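A Shared Floor in Rurinley

The Thibodeaux workshop in Rurinley opened its doors to home automation builders in June, and by July 20, 2018, it had 115 registered members. Its best-attended effort to date is Fallia, a household helper intended to make a bed, fold linen and carry small articles from one room to the next.

Verna Ambrose, who directs the project, set its terms early. Every part must be one that a member can make or repair on a home bench, and the cost of materials may not exceed $2000. The first pair of grippers took 30 evenings to assemble. The second pair went together faster, although the finger joints were redesigned twice before the group accepted them.

Bedding was chosen as the first task over the objections of several members, who favored dishes. Cloth has no fixed shape, and a program that handles one crease correctly may fail at the next. The group's answer is practice by hand. Members work the grippers themselves, and the records are used to instruct the machine. A total of 176 such sessions have been entered in the project log, which is open to all members at the front desk.

Hand-held grippers at work over the sheet:
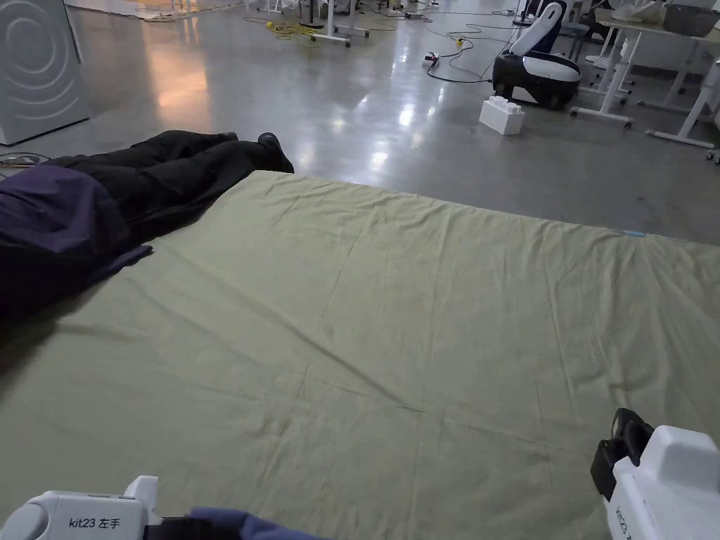
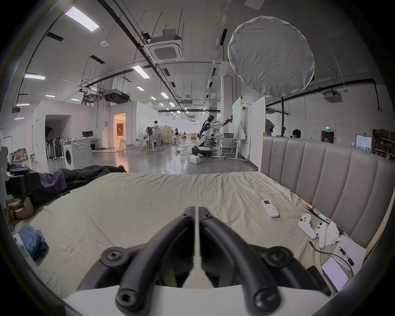
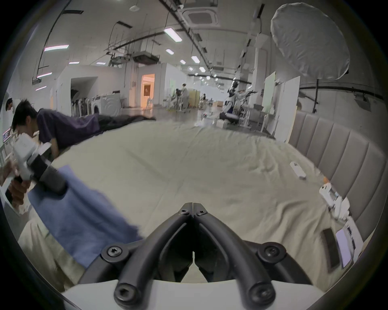
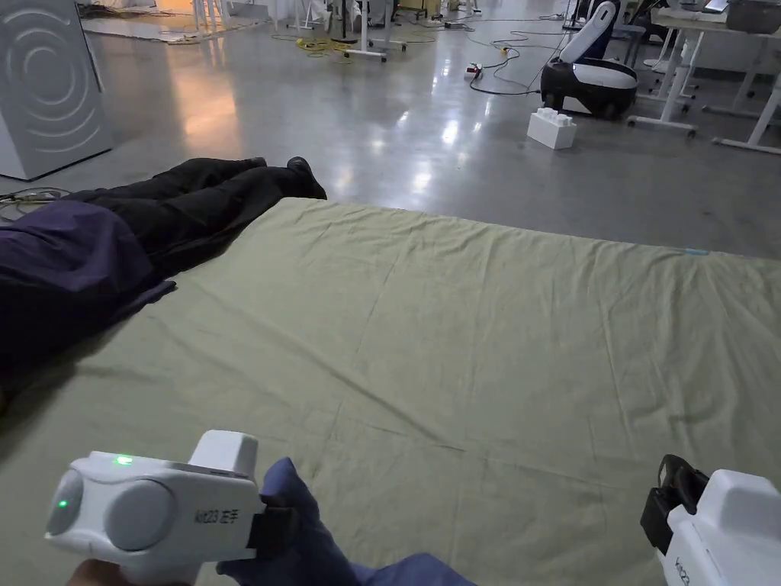
According to Beatriz Loureiro, the cost limit deserves a second look. She wrote from Prunov that her own group had held to a similar figure and spent the savings on replacement motors within a year. She would raise the allowance for the wrist joint and leave the rest of the plan as it stands.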